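Chapter 4
Small Things on a Work Surface
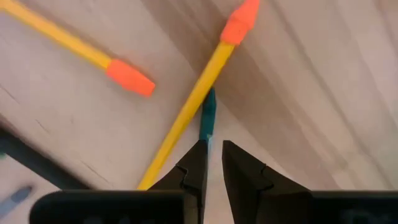
Figure 4.1 Two yellow pencils with orange eraser caps on a light wooden tabletop.

A desk rarely becomes messy all at once. Someone sharpens a pencil, uses it for a line or two, and puts it down wherever the hand happens to be. Later a second pencil comes out of the drawer and goes down at another angle. By the end of the day there is no clear space wide enough for a sheet of paper, and most of what fills it weighs almost nothing.

This chapter deals with the smallest items in a workroom: pencils, erasers, clips, short rulers, and the other things that are used for a moment and then set aside. Chapter 3 covered shelves and large storage. Many of the same ideas apply, but small items bring problems of their own. They roll, they slip under paper, and they are so cheap that people replace them before looking for them.

The pencils in Figure 4.1 point in different directions. Pencils left this way take up far more of a table than their size would suggest. Laid side by side, a handful will fit in a strip narrower than a hand. Spread at angles, the same handful can make half a desk hard to use. We will call the space an item keeps other things from using its working footprint. The term comes up again in Section 4.3, where you will measure the working footprint of your own desk.

A Study of One Classroom

In September, Brynhildur Stougaard and Obsa Degefa kept a record of the pencils in a drafting classroom at the Hafstein training center. The room held 36 students at shared tables. At the start of the month, 220 pencils were handed out from the supply cabinet. No rules were given about where to keep them.

Degefa checked the tables at the end of each school day and wrote down where pencils had been left. Few were truly lost. They were found beneath drawing boards, in the gap between table and wall, and in the bottoms of bags. Students told him that they took a new pencil when they could not see one within reach, even if they knew there were others nearby.

Stougaard then placed a shallow tray at the center of each table. The trays had no lids and no dividers. Trips to the supply cabinet fell to as few as 2 in a day, and clearing the tables took less time. She noted one drawback. At tables where the tray was a long reach for some students, those students went on leaving pencils beside their paper. We return to the question of reach in Section 4.2.

Caps, Points, and Surfaces

The kind of pencil matters as well. A round pencil rolls on a table with even a slight slope. A pencil with flat sides tends to stay put. An eraser cap that is wider than the shaft lifts that end a little, so the pencil does not lie quite flat. Caps also come off. When you sort a drawer, set loose caps in one place and fit them back on at the end.

Points mark wood and paper, and they break when they strike a hard edge. Stand pencils in a cup with the points up, or lay them in a tray with all the points facing the same way.

Before You Read On

Clear one work surface completely. Put every small item from it in a box, and return each one to the surface only when you need it. Keep a list for a week. You will use the list in Section 4.4.

Related chapters
Chapter 2: Drawers and What Goes in Them
Chapter 3: Shelves, Cabinets, and Large Storage
Chapter 5: Paper
Chapter 7: Shared Tables
Appendix B: Blank Record Sheets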